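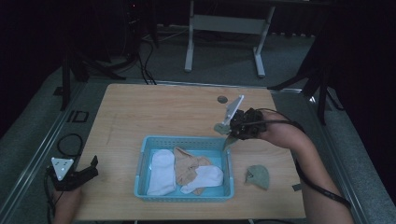
Fabian Wyss wrote to us after his first winter here that he had never expected to look forward to grammar, and would we please add a second evening group. We did, and it filled before the end of January!

So, hello from Jonley Language School. We teach languages to adults, mostly people with jobs and kids and a long commute, and we've been at it for 11 years in the same two floors over the old Kaczmarczyk bakery. (The bakery is gone but the name is still painted on the brick, and new students still walk in asking for rye bread.)

What we teach

Right now you can learn Polish, German, Italian, Portuguese and Spanish with us, plus English for people who have just moved to town. Polish was our first language and it's still the biggest. A lot of our students had a grandmother who spoke it and never got past "thank you" and "eat something" themselves. Watching someone read an old family letter out loud for the first time is about as good as this job gets.

Classes are small. We stop at 13 people, and if a group gets close to that we start thinking about splitting it. Everyone talks, every session, from the very first night – even if all you can say is your name and the color of your shirt. Beginners spend their first weeks on things they can touch and point at: kitchen stuff, clothes, food, whatever is in your coat pockets. Verbs come in as soon as there's something to do with all those nouns.

How an evening goes

Doors open at 6 p.m. and the kettle goes on right away. Class starts at 6:30 and runs for an hour and a half with a short break in the middle. There's homework, but it's the kind you can do on a bus. Miss a week and your teacher will send you a note with what we covered, and you can sit in on another group at the same level if that suits you better.

We don't give grades. If you need a certificate for work or for a citizenship application, tell us early and we'll help you pick the right outside exam and practice for it with you.

Prultotano

This is our summer project and we get a little carried away talking about it. Prultotano is a week of living in your new language, out at the Ketum farmhouse by the lake. You cook in it, shop in it, argue over the dishes in it and lose at cards in it. Last summer 87 people came over the whole season, and the Italian week ended with a play that ran nearly three hours, which was two more than planned. Bring a sweater, the evenings get cold out there.

The library

Our back room holds 700 books, all donated, and any student can borrow them. There are plenty of picture books and comics (great for beginners, and nothing to be shy about), a whole wall of crime novels, and a very good shelf of Portuguese cookbooks. Write your name on the card, bring the book back when you're done. If you've scribbled translations in the margins, use pencil.

Come and try it

You can sit in on any class once for free before you sign up. New groups start in January and September, and Spanish starts a beginners' group in May too. Call or stop by any time after 4 p.m. – the street door sticks, so give it a good push, and we're up the stairs on the left.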